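The Lu Quartet's new disc from Serwood pairs two works that rarely share a program, the Kisitz String Quartet No. 2 and a set of seven short pieces by Yamila Arancibia. I bought it for the Kisitz, which has been out of the catalog for years. The only other version I own is an old Grolus LP with a bad pressing fault on side two, so I can't claim to be comparing it with much.

The Kisitz runs 31 minutes in four movements. It opens with a long viola solo, and Nassoro Waweru plays it with very little vibrato until the second violin comes in. I liked that. On the LP the same passage is warmer but the line sags before the end. The second movement is marked at 154 to the quarter note and the Lu players take it at that speed or very close to it. A few of the cello's repeated notes get swallowed. The slow movement is the best thing on the disc, and the pizzicato section in the middle is clear in all four parts, even at low volume.

I have less to say for the finale. The fugue starts well, then the first violin pulls ahead at the return of the main theme and the others take several bars to settle. It could have used another take. 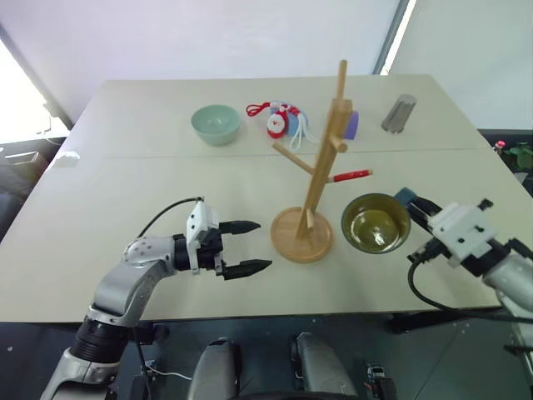
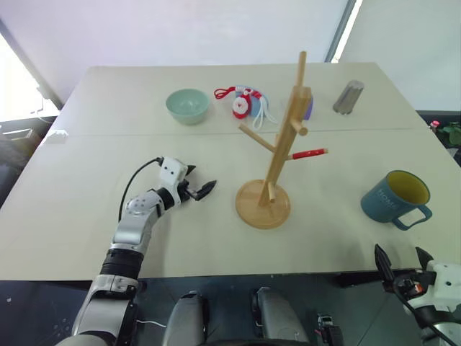

Arancibia's pieces were written for this group and last between one and four minutes each. The third and the sixth are the ones I have gone back to. She writes a lot of music where one instrument holds a pitch and the other three leave it at different angles, a bit like the wooden stand in the pictures, and the held note is easy to lose if the balance is wrong. The balance is right in the third piece, where the cello has it. In the fifth it goes to the second violin, very high, and I had to turn the volume up to hear it at all. The last piece ends on a unison that is slightly out of tune on purpose, according to the score.

Sound is close and dry. You hear breathing and some bow noise, more on headphones than on speakers. I got used to it by the second hearing — listeners who want a hall around their quartets may not. There is too little silence between the end of the Kisitz and the first Arancibia piece, so I now stop the player there.

The booklet has a good essay by Waweru on the sources for the Kisitz, including the 129 bars of the first movement that were cut before the premiere and are restored in this recording. Type is small and gray. There are no track timings anywhere except on the back of the case. Serwood pressed 1,000 copies and I don't know if a second run is planned.

Recommended for the slow movement and the third and sixth Arancibia pieces. I will keep the LP for its finale.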